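Jernimari Hand-Me-Down Size Records

README for the size and fit tables, last edited 9th May

What this is

A set of plain CSV tables recording how secondhand baby and toddler clothes measure up against the size printed on their labels. The records come from the Jernimari clothing swap in Greltberg, where parents bring in outgrown clothes and take home the next size up. Liette Dhillon set up the first table so that people sorting donations could stop arguing over what "6 months" means. Maëlle Lapointe looks after it now.

There are 1091 rows in the main table, one per garment. Of these, 716 have a full set of measurements. The rest have chest width and length only.

Files

garments.csv -- the main table
labels.csv -- label sizes as printed, with the country system where known
bins.csv -- which swap bin each garment went into
notes.txt -- free text from the sorting sessions, lightly edited
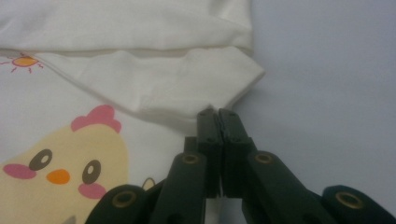
Columns in garments.csv

id: a number written on the paper tag. Numbers are never reused.
type: bodysuit, shirt, pants, sleeper, dress, other
label_size: copied as printed, including odd ones such as "3-6/62"
chest_cm: armpit to armpit, garment closed and flat
length_cm: highest shoulder point to hem, or to the crotch for bodysuits and sleepers
sleeve_cm: shoulder seam to cuff, blank if sleeveless
inseam_cm: pants and sleepers only
stretch: low, medium or high, judged by hand
wear: 1 (like new) to 4 (play clothes only)

All measurements are to the nearest half centimeter. Ribbed fabric is measured relaxed. Early rows were taken in inches and converted, so a few values look more exact than they are.

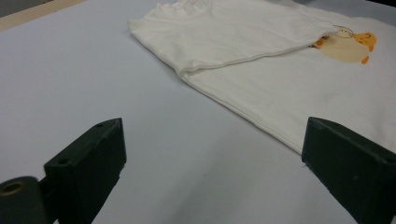 Known problems

The stretch column is a matter of opinion. Two people sorting the same pile will disagree on a fair number of items, mostly between medium and high.

Shrinkage is not recorded. We have no way of knowing how often a garment was washed before it came to us -- or how hot.

Sleepers with built-in feet were measured two ways. In rows up to 7 in the first batch, the foot is included in the inseam. After that it is left out.

Newborn sizes are thin on the ground, as many families keep those.

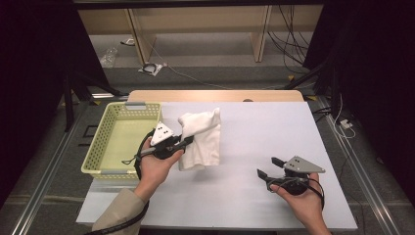

Using the data

Group by type before comparing label sizes. A shirt and a sleeper with the same label can be far apart in length, and an average over both is not much use. Blank cells mean "not measured" and should not be read as zero.

The Wevumau script in the tools folder makes the printed bin chart. It needs garments.csv and labels.csv in the same folder and writes a single page. If the chart comes out empty, check that the file was saved with commas and not semicolons.

License and contact

Free to use and share with credit to the Jernimari swap. Corrections are welcome. Send the id and the new value to Maëlle, or leave a slip in the box at the Chisholm branch.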